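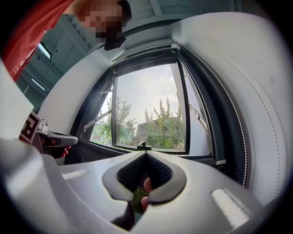 NEWS FROM THE WORKSHOP

Delstead opens its windows this September

I'm Elli Halonen, and I've been badgering everyone at Delstead about fresh air for ages, so I'm chuffed to tell you our window care mornings are back! We start on Tuesday at Kurian and there are 6 places each time.

We'll be looking at the tilting sort, with a dark frame, a slim opener arm at the side and a little black latch down on the ledge. You'll learn how to clean the glass, wipe the arm down and check the seal (mine was filthy). Trees outside are a bonus, even under a grey sky.

My colleague Anil D'Souza will have tea on. "Bring an old toothbrush," he says, "you'll want it for the corners."

It's free, it takes 3 hours and we've printed 1,000 copies of our care leaflet, so do grab a few for the neighbours. To book, ring the Delstead office on extension 523 and ask for me.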